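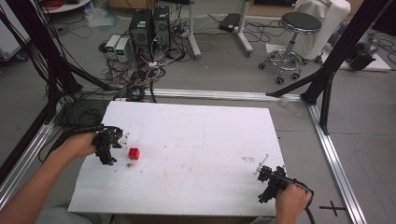 Stundcombe 学院 工业设计系 · 工作室基础课讲义

第三讲 工作台面怎么搭、怎么养

上次下课有同学追着我问,台面有什么好讲的,不就是一块板吗?哈哈,我当年也这么想,直到自己搭了第一张台子(歪的)。所以今天这一讲,就专门聊台面。

先说结构。我偏爱铝型材围一圈边框、中间搁一块大白板的做法。型材边框好处很多:想加立柱就加立柱,想加斜撑就加斜撑,线缆还能顺着立柱往上走,不占桌面。板子搁在框里,旧了换一块就行,框接着用。

再说颜色。白色哑光面我推荐给所有人!小东西放上去特别显眼,一个红色小方块,玩具积木那么大,扫一眼就找到了。亮面板我用过一学期,反光反得我头疼,后来送给 Lizelle Steyn 当展示板了。

白板的毛病大家也看得到:灰印子、浅浅的擦痕、碎屑,全都藏不住。我倒觉得这样挺好,脏了自己就会想擦。擦的顺序记一下:先用软刷把碎屑扫掉,再用微湿的布顺一个方向擦,最后干布收一遍。千万别一上来就拿湿布抹,碎屑拖着走,板面就花了。擦不掉的灰印先别管,别拿砂纸去磨(去年真有人磨了,那块板现在还在 Naveed Rana 那里垫箱子)。

地面也算台面的一部分,我一直这么讲。用黑胶带在地上贴个十字,台子挪开以后照着它摆回来,省得每次重新量。粗线缆尽量从台边垂下去,留一点弯,手上拿着东西干活才不会被扯住。

课后作业:三人一组,给自己的台子画一张俯视草图,标出边框、板面、走线和地面标记。尺寸要写单位,去年有一组交上来一个“2228”,我到现在也不知道是什么。草图交给 Noemí Ventura,手画的也收。

下一讲带上自己的软刷。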